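Quick one tonight, notes from the sorting at Tsikata hall.

**Odds and ends, Saturday, May 25, 2019**

Two hours, doors shut at 7. Metal bins out first, the old scuffed ones with the coating gone in patches. Still solid. Anything without a home goes in one and gets sorted later, corn with the tape, duck with whatever's white and crumpled.
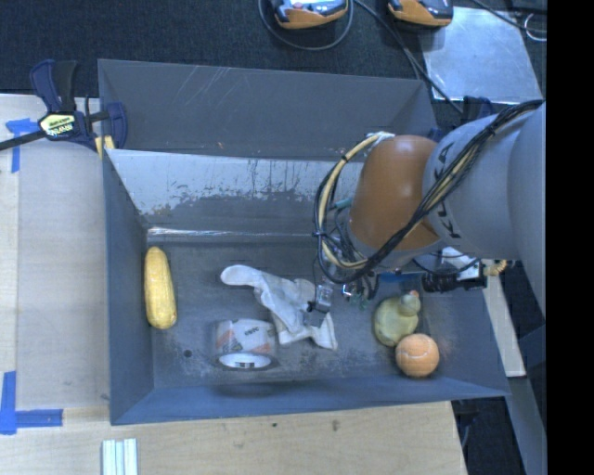
Toys go to Hacer Altıntaş, she's doing the 30p shelf again. Play food too, please keep it together, last time the veg ended up in three different boxes. Packing tape back in the drawer by the sink, NOT home in your coat pocket.

Bins stay on the wooden worktop till Hacer has been through them. Don't tip them out on the floor, we did that in December and were on our knees till nine.

Labels next. We've 250 from Cluline, plain ones, pens in the tin. One word is enough: toys, kitchen, cloth. If you cant tell, write "ask".

More pics when I get round to it. Key is with Ohemaa.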